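Bavix desktop arm kit, self-build review

Posted January 2025

I've been putting together the Bavix arm over the winter, partly at home and partly at the shared workshop in Plilthorpe, and it has now been running long enough for me to say what I think of it. The kit is the version where you print the plastic yourself. Bavix supplies the servos, the driver board, the cables, the screws and a set of print files. You can order the parts ready printed, but only in grey, and the price goes up a good deal.

I paid £814 for two arms' worth of parts, one to do the work and one to steer it by hand. That included postage but no filament. I used an orange PLA from Rastik that I already had on the shelf. It prints cleanly, though it goes a bit stringy if the spool has been left out.

Printing

The files come laid out for a bed larger than mine, so I had to split two of the plates. The upper arm housing took the longest and is the part most likely to lift at the corners. I reprinted it once. The gripper fingers are quick and I would print a spare pair while you are at it, as the tips are where you will have your knocks.

Supports come away without much fuss except inside the shoulder, where I ended up using a small pick and a fair bit of bad language. The servo pockets are tight. Mine needed a few strokes with a flat file before the servos would seat, and the manual doesn't mention this at all.

Assembly

The instructions are a PDF with decent drawings and rather thin text. Steps one to eight are fine. After that there is a page where the wrist servo is drawn the wrong way round, and if you follow it you will have to take the wrist off again. Look at the photo on the last page instead.

Set the servo numbers before you fit anything. It is in the manual, but as a note at the back, and by then most people will have an arm full of servos all answering to the same number. I did them on the bench one at a time with a bit of tape on each.

The screws supplied are good quality and there are enough of them. The cables are another matter. The ones for the elbow and wrist are longer than they need to be and there is nowhere on the printed parts to tuck them. I have left mine looped, and they haven't caught on anything so far, but a couple of printed clips would sort it and I don't know why they aren't in the files.

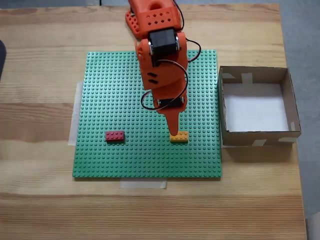
The test I settled on is a simple one: pick up a LEGO brick from a baseplate and put it in a cardboard box. It costs nothing if you have bricks in the house, it is easy to reset, and the bricks are regular enough that you can tell whether a miss is your fault or the arm's. I taped the baseplate to the table, and taped the box as well. Do both. A plate that creeps along the table will ruin an afternoon's recordings and you may not spot it until the end.

I line the floor of the box with white paper. The software that comes with the kit is fussy about shadows and this seemed to settle it.

Software

Setup on Linux was straightforward. On Windows I gave up after an evening. The calibration routine asks you to move every joint through its full travel by hand, then saves the limits. It is clear enough, but if you bump the arm halfway through there is no going back a step and you start again.

Steering one arm with the other works well. There is a slight delay that I stopped noticing after a few sessions. Recording is done from the command line, and each run is saved separately, which makes it easy to throw away the bad ones. By now I have 3,465 runs on disk, a good number of them rubbish from the first fortnight.
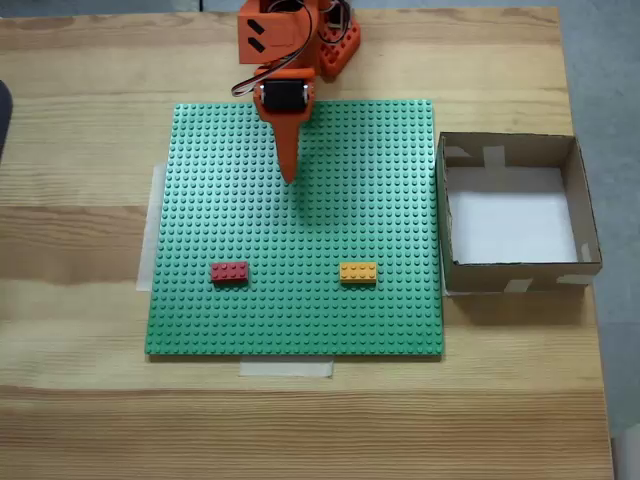
Two bricks on the plate, red and yellow-orange, with the box to the right.

Left to itself, the arm is decent with a single brick in a familiar spot. With two bricks out it is less sure of itself and will sometimes hang over the gap between them before picking one. Turning a brick at an angle makes things harder again. I don't blame the kit for much of that, as most of my recordings have the bricks lying straight.

Servos and heat

The shoulder servo gets warm. With the arm held stretched out it will go for up to 20 minutes before I feel happier giving it a rest. Folding the arm back between runs helps. I have had one servo fail, at the wrist, and Bavix replaced it, though it took two emails and the new one arrived without its horn.

There is some play at the elbow. You can feel it if you take hold of the forearm and rock it gently. On small bricks it matters, on anything larger I doubt you would notice.
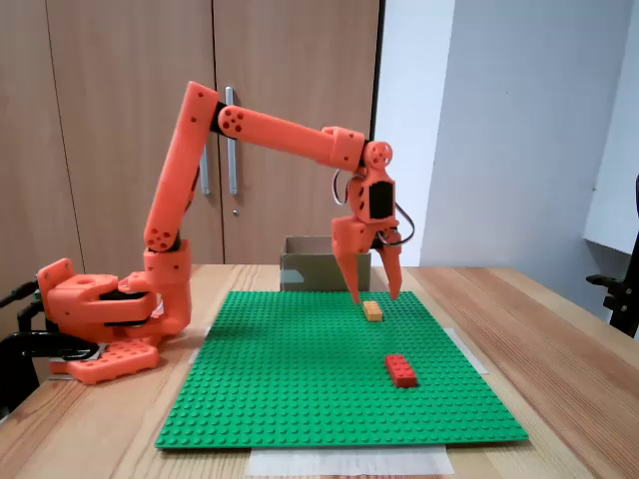
Mounting is the one thing I would change straight away. The kit says any clamp will do, and I don't agree. My first one was a light plastic thing and the whole arm nodded each time it stopped. A heavier clamp cured it. Put the arm near the table edge and check that it can reach the far corner of whatever you are working on before you tape anything down.

How it compares

A few people at the workshop have the Lương arm, so I have had a go on that too. It is stiffer and quieter, and the manual is far better. It also costs more and you can't print spares for it, so a broken finger means waiting for the post. For a first build I would still go for the Bavix. For something to leave running in a classroom I would look at the Lương.

Good points: strong screws, sensible print files once split, easy to mend, steering by hand works well.

Bad points: wrong drawing for the wrist, no cable clips, play at the elbow, Windows setup.

I'd give it 3 and a half out of five. Bavix have said a corrected manual will be out in February, and if the wrist page is put right I would go up to four.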